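Can a robot tidy your bedroom yet?

I get asked this a lot, mostly by people whose bedrooms look like mine did when I was nine. The short answer is no, not really. The longer answer is more fun, so stick with me!

Some machines are already brilliant at one chore. A washing machine washes. A dishwasher washes too (though you still have to load it, which my brother says is the worst bit). A robot vacuum trundles about and sucks up crumbs until it meets a sock. And in big warehouses there are machines that carry boxes all day long without stopping for a biscuit.

But ask any of them to do a different job and they're stuck. Your dishwasher can't fold a jumper.

Why are chores so hard?

Try this. Shut your eyes and pick up a mug. You probably found the handle, squeezed just enough and kept it upright, and you didn't have to think about any of it. Your fingers can feel when something is slipping. Your brain has been practising since you were a baby, dropping spoons off your high chair over and over again.

A robot starts with none of that. It has to work out where the mug is, which way round it's facing, how hard to grip and where the table ends. Then somebody moves the mug to the other side of the kettle and it has to work it all out again. Shiny things are tricky, see-through things are even trickier, and floppy things like T-shirts are a nightmare because they never land in the same shape twice.

So how do they learn?

One way is by copying us. A person does a job using grippers, which are a bit like big pincers, so that their hands can only do what a robot's hands could do. The movements get recorded, and a computer looks for the pattern. Once isn't enough, though. My friend Anathi Magagula works on this sort of thing, and her team did one small table job 2934 times. They were aiming for 3000 but it was a Wednesday in July and everyone wanted ice cream.

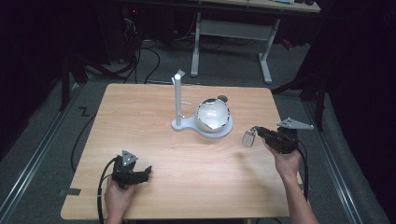 Two hands, two grippers and one white cup on its stand.

If you want to know how it feels, borrow some kitchen tongs, one pair for each hand, and try moving a plastic cup from one end of the table to the other. Now try putting a sock on a teddy. I timed myself on the teddy and it took me 14 minutes! My fingers could have done it in no time.

Will it happen one day?

I think so, bit by bit. Robots in labs can already fold towels and put cups away, as long as somebody is nearby to help when it goes wrong. A shop might get a shelf-filling robot before you get one at home, as shops are neater and the tins all live in the same place. Your bedroom has Lego in it.

Until then, the best tidying machine in your house has two arms, ten fingers and is reading this page. Sorry!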